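Desk lunches: does this count as a meal? 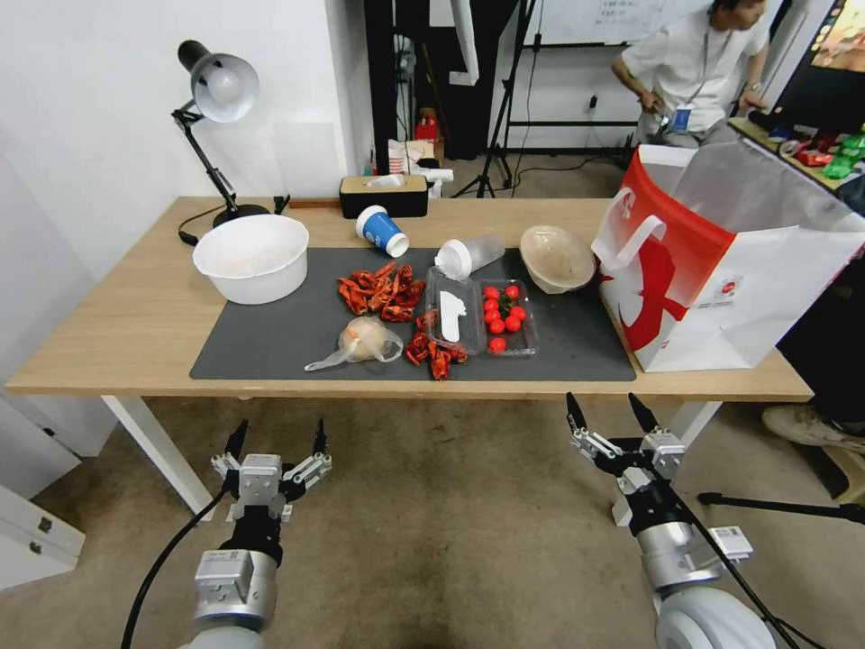 Lunch so far. Bun still bagged, tomatoes in the clamshell.

mcosgrove
Posted 20/08/2021
Week two of eating at my own table instead of over the sink. Menu: one bun, cherry tomatoes, and dried chilies, which I bought in a 200 gram bag because it was on sale and I have no self-control. Ideas for the chilies?

gisela_g
Toast them in a dry pan for a minute, soak, blend with the tomatoes and salt. Put it on the bun. Congratulations, you have a sandwich with nothing in it.

Kotian26
Please don't blend those tomatoes. Raw, salt, done. Grind the chilies and keep them in a jar until June.

gisela_g
Ground chili tastes like the jar by June. Soak them.

silviuv
Can we discuss the big white bowl with the pink residue? I'd wash that before planning a salsa.

mcosgrove
The bowl is resting.

Kotian26
So is the paper cup, by the look of it. And the one with the lid.

silviuv
Keep the tissues where they are if you're going with Gisela's salsa. I made it with 5 chilies once and cried through a phone call with my landlord. He took 266 dollars off the repair bill, so I can't complain.

mcosgrove
Soaking them now. Will wash the bowl if I have to.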